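Kedmont Surgical Skills Group
Minutes of the regular meeting, Tuesday, December 22, 2009
Held in the upstairs training room, Skiltau building

The meeting opened once the side door had been unlocked. The minutes of the April meeting were approved with one correction: the thread order was placed with Bitar, not Hasten.

1. Practice pads

The group went over the current stock of synthetic skin pads. Members agreed that a pad should not be thrown out after a single row of stitches. Finished rows can stay in place and a new incision can be opened lower down on the same pad, with enough clear surface between the two lines for the thread to be laid out.
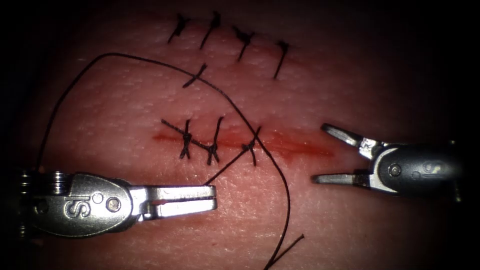
Pads from the Hasten box are to be used first. They have been on the shelf longest and the wrapping has started to split. A pad with cuts on both faces goes in the gray bin. Pads are not to be stored under the sink.

The simulated blood was also discussed. Several members find it helps in seeing the line of the cut, but too much of it hides the knots. Agreed to keep using it, sparingly, and to blot the pad before a stitch is judged.

2. Thread

Spending on thread and pads for the year came to $1,768. The largest part of this was black suture thread. It was proposed that strands be cut shorter to save money. Others felt that a short strand makes the last stitches in a row hard to tie and leads to more waste. No change was made to the length. Members are asked to lay the loose thread out in an open curve to one side before starting a knot, so that it does not cross the cut.

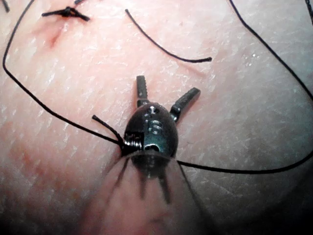

Used strands go in the jar by the window. Two members reported finding cut ends on the floor after the last session. Whoever finishes last is to sweep.

3. Knots

Most of the discussion time went to the instrument tie. The handout says to wind the thread on the jaws. Some members have been letting it slide back toward the wrist of the instrument before taking hold of the tail, and there was disagreement over whether this should be taught. The coils need to come off cleanly over the tips whichever way it is done. The handout will stay as it is until the next meeting, when both ways will be tried on a fresh pad. 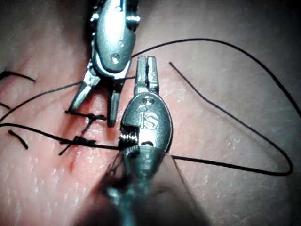

Tails are still being cut to very different lengths. The group did not settle on a figure. For now, tails should be long enough to hold and short enough to stay clear of the next stitch.

4. Spacing and checking of rows

A proposal was made to mark stitch positions on the pad with a pen before the first bite. Those in favor said that rows drift and single stitches end up out of line. A trial was approved for the next six sessions, with marking left up to each person. Rows will be checked for gaps along the cut, for the position of the knot, and for tail length.

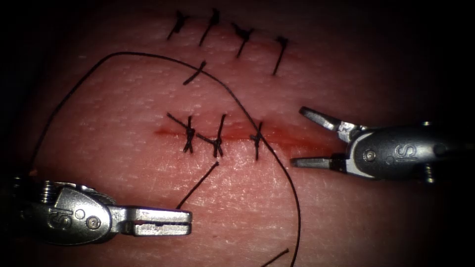 One member objected that pen marks would teach people to follow dots and asked that unmarked rows be checked separately from marked ones. This was accepted and added to the trial.

5. Other business

Bitar has sent a new price list. It will be left in the tray. The room key is to go back to the Skiltau front desk after each session.

The next meeting will be set by notice on the door.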